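The White Table and Its Marks

Hello again! A few of you asked about the work table. It's a plain white top pushed up to the grey curtain, and I've drawn all over it (sorry, Estrella). I mark where things go so that I can set out the same way each time, and the marks have outlived at least two tidy-ups.

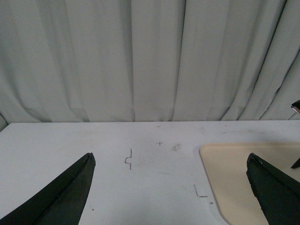 I got the curtain fabric from Manríquez, a remnant, and hemmed it myself one evening in April with the radio on. I love the way it falls in folds, though I did mean to iron it first and never got round to it. Braulio Zepeda thinks I should have gone for dark green. He may be right, but he wasn't the one paying!

The tray lives on the right. I'm right-handed and I like my bits and pieces on that side, and the L-shaped mark tells me where its corner belongs. The stepped line further left is my favourite, and Estrella Chávez calls it the staircase. The little marks towards the back are older, and I've half forgotten what a couple of them were for. 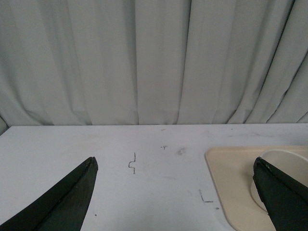
I've tried getting the scuffs off with washing-up liquid and then with a paste a neighbour swears by, and neither did much except make my hands smell of lemon. I might sand the top down in the summer, but then I'd have to draw everything again, and I'd be sad to lose the staircase. More pictures once I've sorted the shelves out.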